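Drevness Tabletop Manipulation Recordings: Data Card

Maintained by the Salehi Student Robotics Program
Contact for this release: Jozef Van Wijk, program instructor

Summary

This release contains 310 recordings made by students in the second-year manipulation course of the Salehi Student Robotics Program. Each recording follows a single attempt at a short tabletop task carried out with a hand-held gripper tool. The recordings were made as coursework and are shared so that later course groups, and other school programs, can train and compare simple control models without first building a collection of their own.

The release replaces the trial set circulated within the program under the name Zikitz. The trial set used a different folder layout and should not be mixed with this one.

Intended use

The recordings are suitable for classroom exercises in imitation learning, for practice in cleaning and labeling video, and for small student projects. They have not been reviewed for use in safety-related systems, and the program does not support such use. Teams entering the Irkix student competition may use the recordings for training, provided that the release is named in the team's technical report.

Contents

Each recording has its own folder, which holds a video file, a table of gripper openings, a table of tool positions, and a short text note written by the student operator. The note gives the task name, the operator code, and any remark the operator considered useful. Notes have been corrected for spelling only.

Video was recorded at 30 frames per second. Gripper opening is stored as a value between zero (fully closed) and one (fully open). Tool position is given relative to the first frame of the same recording, so positions from separate recordings cannot be compared directly.

Collection procedure

Students worked in pairs, with one operating the tool and the other managing the task sheet. At the start of each attempt the operator opened the gripper, held the tool over the work surface, and waited for the partner to call the start. The attempt ended when the operator called the stop, whether or not the task had been completed. Roles were exchanged after every ten attempts.

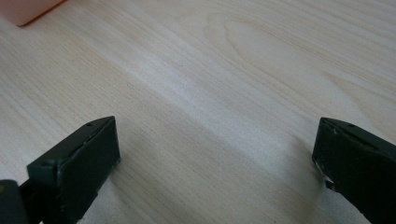

Pairs were asked to vary the starting position between attempts and to avoid correcting an object by hand once recording had begun. When an object left the work surface, the attempt was stopped and kept in the set with the outcome "dropped." Attempts in which the tool lost tracking were repeated in the same session, and the faulty recording was deleted.

Sessions were held on Monday afternoons in the program workshop and ended in May.

Labels

Every recording carries one of three outcome labels: completed, incomplete, or dropped. The operator assigned the first label immediately after the attempt. A student from another pair then watched the video and assigned a second label without seeing the first. Where the two disagreed, the instructor made the final decision, and the label table marks the entry as "reviewed."

A second table divides the recordings into 2156 segments, each marked as approach, grasp, move, release, or idle. Segment boundaries were placed by hand and may be a few frames early or late. Users who need exact contact times should not rely on them.

Known limitations

All recordings were made in one room by a small group of operators, and individual habits are easy to recognize. A model trained on the full set may learn the style of a particular operator. The suggested division into training and test folders therefore separates operators, and 97 recordings are reserved for testing.

Lighting was not controlled. Window blinds were adjusted during several sessions, and the change was not always recorded in the notes. The tool positions drift slightly in longer attempts. No correction has been applied.

Privacy

Student names do not appear in the files. Operator codes were assigned at random, and the list connecting codes to names is not part of the release. Audio was removed before labeling.

Terms and corrections

The release may be copied and adapted for teaching and noncommercial research with credit to the Salehi Student Robotics Program. Altered versions must be given a different name.

Errors in labels or missing files should be reported in writing to Jozef Van Wijk, with the folder number and a brief account of the problem. Accepted corrections are entered in the change log and included in the next numbered version.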